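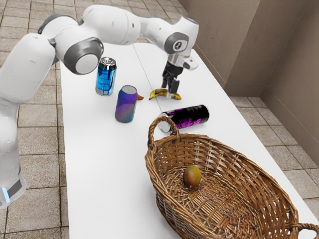 My grandmother kept her recipes in a shoebox, and when the shoebox came to me last winter I put it on the top shelf of the hall closet and pretended for a good long while that I would get to it when things settled down. Things do not settle down in our house. So one evening in February, with the soup already made and the dog asleep on my feet, I got the step stool out and brought the box to the kitchen table, and I have been happily lost in it ever since.

There are 397 cards. I know because I numbered the backs in pencil as I went, which my cousin Dagný told me to do before I moved a single one of them, and she was right (she usually is, and she's very nice about it). Some are proper index cards with lines. Plenty are the backs of envelopes, or church bulletins, or the cardboard from a package of stockings. One is written on a seed packet for green beans, and it's for a sponge cake.

What I expected was her cooking. What I got was mostly everyone else's! Grandma wrote the name of the giver in the top corner, and you can follow the whole neighborhood around from card to card. Frida Ingvarsson gave her rye bread, and then a second rye bread with a note saying the first one was wrong. Elínborg Zoëga gave her thirteen kinds of cookies – I think she must have baked from October straight through to New Year's – and every one of them starts with a pound of butter. There's a Mrs. Doucet from across the street who contributed a pickle recipe so fierce that Grandma wrote "half the vinegar" under it and underlined it twice.

I called my mother to ask about Mrs. Doucet and we were on the phone until nearly eleven. She told me about the fence, and about the time the pickles were brought to a christening, and then about a blue coat she herself had wanted in seventh grade, and I don't remember how we got to the coat but I was glad to hear about it.
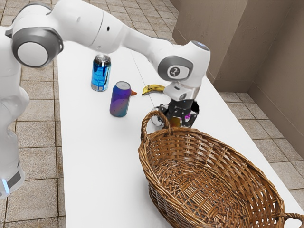 The handwriting slows me down more than anything. Grandma learned to write in one country and then learned again in another, and she mixed the two whenever she was in a hurry. Her sevens look like ones and her ones look like nothing at all. She also measured by objects I no longer have. "The green cup" turns up on 33 of the cards, and I do not have the green cup, and neither does Dagný, and my mother believes it went to Aunt Sille in the move. Sille Ladefoged wasn't really our aunt, but she was there at every birthday, and she had a whole cupboard of our family's dishes by the end. Nobody minded. She always sent them back full of something when she remembered to send them back.

I've worked out that the green cup held a little less than a regular one, by baking the same coffee cake over and over until it tasted the way it should. My husband has been very patient with this part of the project. The first one was dry, the second one sank, and the third one I took next door while it was still warm because I was so pleased with it that I couldn't stand to wait for dessert.

My plan is to type them all up, with the names left in the corners exactly as she had them, and give a copy to each of the cousins. I've typed 124 so far. I do a few in the morning before anyone else is up, and I try not to tidy her wording. When she says "bake until it looks right," I type "bake until it looks right." I did add the oven temperature to the cardamom buns, in brackets, after some back and forth with myself.

Here is one I can't solve, and maybe somebody reading will have an idea. It's a card marked "Védís Laxdal, for the sick," and under that is a list: barley, an onion, lemon, honey, and then a word that might be "dill" or might be "chill." There are no amounts and no directions. I've made it both ways, once with dill and once cold out of the refrigerator, and I'd be lying if I said either was good. If your grandmother made anything along those lines, please leave me a note in the comments. I'm home most evenings, and I still have the rest of the barley.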